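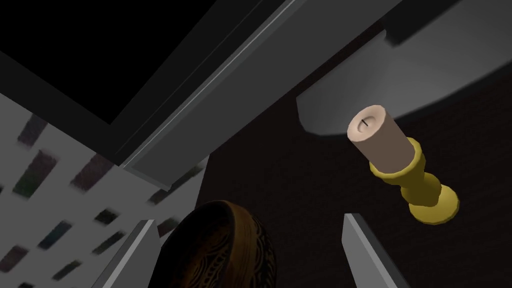
A grasping policy called Breveo has spent most of this year learning to pick up household objects in simulation, and the group that built it has now published what it learned from the failures. The lead author of the report agreed to talk about the work on the condition that we start with the results that did not come out as planned. The hard cases, the author said, are small and close together. "People expect us to talk about heavy things or slippery things. Give me a wooden bowl between two open fingers and a candlestick standing just past it, and I can show you most of the problem. The bowl has a curved side with a lot of pattern on it. The candlestick is tall and narrow. The policy has to decide which edges belong to which object before it closes."

The policy runs inside Tundgate, a simulator the group maintains itself. For the study, it was given 3,804 grasp attempts across 289 object arrangements. Each arrangement was generated from a set of room layouts and then checked by a person, who threw out any that could not physically stand up.

"We used to skip the checking," the author said. "Then we found bowls that were sunk partway into a table, and the policy had learned to use that. It was very good at picking up bowls that were stuck in tables."

The main finding concerns what the policy sees. Earlier versions used a fixed view of the whole room. Breveo adds a view from near the gripper, looking out past the fingers, and the group compared the two setups on the same arrangements. With the close view, the policy made fewer bad closes on objects with a neighbor nearby. On objects standing alone there was almost no difference.

The author was careful about how far to take that. "It helps in clutter. I would not say more than that. If you have one cup on an empty shelf, you do not need it, and it costs you training time."

Training time came up more than once. A full run takes 96 hours on the group's own machines, and the team did about 50 of them before settling on the version in the report. Several were lost to a bug in the way Tundgate saved its progress, which was fixed in July.
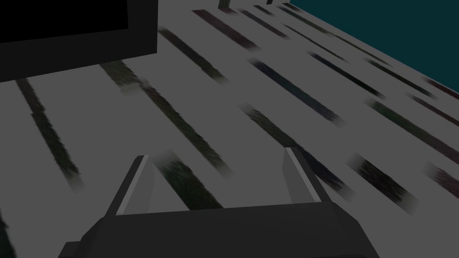

Robot Manipulation Group, Delorme Institute - Research Conversations

Floors were the other surprise. The group had treated the ground as background, something to be filled in with whatever texture was at hand. When they went back through the failed attempts, a good number had taken place over patterned surfaces.

"A pale floor with long dark streaks running across it is a difficult thing to look at if you are a small network," the author said. "The streaks have soft ends. They run in the same direction. From above, with the gripper open and nothing in it, some of them look like something you could reach for."

The fix was simple. The team began changing the floor texture every time an arrangement was loaded, so that the policy could not tie a pattern to an object. They also kept the lighting low in part of the training set. Bright, even light had made the earlier results look better than they were.

Asked whether any of this carries over to a real arm, the author said the answer so far is partial. The group has moved the policy onto a bench robot using Kinon, its in-house control software, and has tried it on a short list of objects. Bowls went well. Candlesticks did not - the fingers tended to close too high and tip them.

"In simulation the candle is part of the candlestick. On the bench it is a separate thing that falls out," the author said. "We should have thought of that."

The next round of work will treat stacked and nested objects as separate pieces from the start. The group also plans to release the 289 arrangements along with the list of the ones it rejected, which other teams have asked for. The author expects that to take a few months, mostly because the notes on the rejected ones were kept by hand and are hard to read.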